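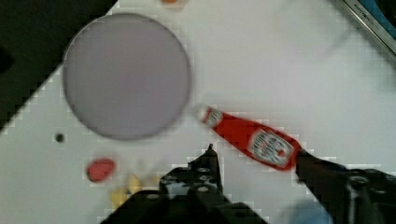
**Does the Nina countertop dishwasher need a permanent water connection?**

A permanent connection is optional. The unit can be filled by hand through the port on the top panel, or it can be connected to a cold water supply with the inlet hose provided. The drain hose must be installed in both cases.

## 3. Installation

Read Section 2 (Electrical Safety) before starting. Installation requires an adjustable wrench, a level, a flashlight, a bucket, and a dry towel. No tools are needed for hand-fill operation except the level.

### 3.1 Choosing a location

1. Select a flat, rigid surface within reach of a sink and a grounded outlet.
2. Check that the surface can support the unit when it is filled and loaded. The rated total load is printed on the data plate inside the door.
3. Leave 6 inches of clearance behind the unit and 12 inches above it. The rear clearance may be measured from the hose elbows if the elbows are turned downward.
4. Open the door fully. It must reach the horizontal position without touching a faucet, a cabinet handle, or the counter lip.
5. Place the level on the top panel, first side to side, then front to back. Turn the front feet to adjust. The rear feet are fixed.

**Caution:** Do not install the unit above a cooktop, on a drainboard with ridges, or on a rolling cart. Do not install it in an unheated room. Water left in the circulation pump can freeze and crack the housing.

**Note:** Steam leaves the vent at the front edge of the door at the end of the drying phase. Unsealed wood and particleboard shelving above the door may swell over time.

### 3.2 Connecting the drain hose

1. Remove the transport plug from the outlet marked DRAIN on the rear panel. A small amount of water from factory testing may run out.
2. Push the drain hose onto the outlet as far as the raised ring.
3. Slide the spring clamp over the joint and release it behind the ring.
4. Route the free end to the sink. Keep the hose free of kinks and flattened sections.
5. Fasten the free end with the suction bracket. The end must hang above the sink drain and must stay clear of standing water.

The highest point of the drain hose must not be more than 12 inches above the base of the unit. A higher routing overloads the drain pump and produces fault code 101.

**Caution:** Do not extend the drain hose. If the supplied hose is too short, order the long hose, Winov part 342.

### 3.3 Connecting the inlet hose (optional)

Skip to 3.4 if the unit will be filled by hand.

1. Close the cold water shutoff valve.
2. Place the bucket below the valve.
3. Check that the rubber washer is seated in each end of the inlet hose.
4. Thread the straight end of the hose onto the valve by hand. Tighten a further quarter turn with the wrench.
5. Thread the elbow end onto the rear inlet. Tighten by hand only. The inlet is plastic and the thread can be stripped by a wrench.
6. Open the valve slowly and inspect both joints with the flashlight.
7. Dry both joints with the towel, wait ten minutes, and inspect again.

**Note:** Houses with a pressure-reducing valve may need a longer fill time. The unit allows for this and does not report a fault unless the tank is still below the minimum mark after 6 minutes.

**Caution:** Use the new hose supplied with the unit. Do not reuse a hose or washer from an earlier appliance. Close the shutoff valve when the unit will be left unused for several days.

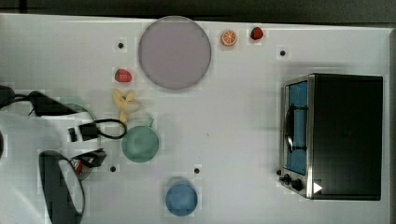 ### 3.4 Filling by hand

1. Connect the power cord and press POWER. The tank indicator blinks.
2. Lift the cap on the top panel.
3. Pour in cold tap water from the pitcher provided. Do not use hot water, softened water with visible salt residue, or distilled water.
4. Stop when the unit beeps and the tank indicator stays lit.
5. Close the cap until it clicks.

If too much water is added, the surplus leaves through the drain hose. Make sure the hose end is in the sink before filling.

### 3.5 Setting the water hardness

The hardness setting controls the length of the final rinse. Obtain the hardness value from the local water supplier or use the test strip in the document pouch.

1. Turn the unit off.
2. Hold PROGRAM and press POWER. Release both when the display shows H followed by a number.
3. Press PROGRAM until the required level appears. Level 1 is for soft water and level 4 is for very hard water.
4. Wait for the display to return to the program menu. The setting is stored and is kept after a power failure.

White film on glassware after several washes indicates that the level is too low. Raise it by one level and repeat. A bluish film that wipes off with a damp cloth is surplus rinse aid; see Section 5.

### 3.6 First cycle without dishes

Run one cycle with the racks empty before washing any tableware. The cycle clears manufacturing residue from the spray arm and the tank.

1. Remove the foam blocks from both racks and the tape from the spray arm.
2. Spin the spray arm by hand. It should complete a full turn without contact.
3. Seat the filter and turn it clockwise until the arrows line up.
4. Close the door and select INTENSIVE. Do not add detergent.
5. Press START.
6. When the cycle ends, wait for the door lock to release, then open the door and check the filter for packing debris.

A faint plastic odor during the first cycle is normal and fades with use. A burning odor is not normal. Disconnect the unit at the outlet and contact the service center.

### 3.7 Loading for the first wash

The lower rack holds plates upright in the fixed tines. The upper basket holds cups, small bowls, and flat lids. The Giscombe cutlery tray is sold separately and replaces the upper basket.

1. Scrape off bones, seeds, labels, and loose food. Prerinsing is not required.
2. Load the largest plates at the rear of the lower rack, facing the spray arm.
3. Place bowls at an angle with the open side down.
4. Lay long utensils flat. Point knife blades away from the door.
5. Spin the spray arm again before closing the door.

Colanders, strainers, and other perforated items drain well in any position, but they weigh very little and can be lifted by the spray. Hold them in place with a heavier dish or with the fold-down clip on the left side of the rack.

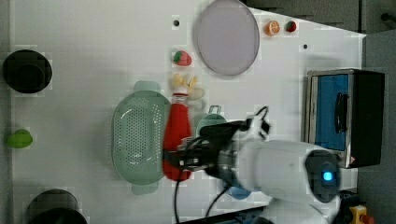 Plastic items need more attention than ceramic ones. Check each item for a dishwasher-safe mark. Thin plastic placed directly over the heating element may deform during drying, so light containers and their lids belong in the upper basket. Hollow toys, items with glued joints, and anything containing a battery should be washed by hand.

The following must not be washed in the unit:

- cast iron and carbon steel
- unfinished wood, including cutting boards and spoons
- lead crystal and hand-painted glass
- insulated mugs with a vacuum seal
- sponges and cloths

**Note:** Plastic holds less heat than ceramic and often remains damp at the end of a cycle. Select EXTRA DRY or leave the door open for a short time after the lock releases.

### 3.8 Fault codes during installation

| Code | Meaning | Action |
|---|---|---|
| 101 | Drain time exceeded | Lower the hose, remove kinks, clean the filter |
| F2 | Tank below minimum | Open the valve fully or refill by hand |
| F4 | Door not locked | Reseat the racks and close the door again |
| F7 | Water in the base pan | Disconnect power, close the valve, call service |

To clear a code, correct the cause and hold POWER until the display goes blank. Code F7 cannot be cleared by the user. Before calling the service center at Grarkgate, write down the serial number from the data plate and the program that was running when the code appeared.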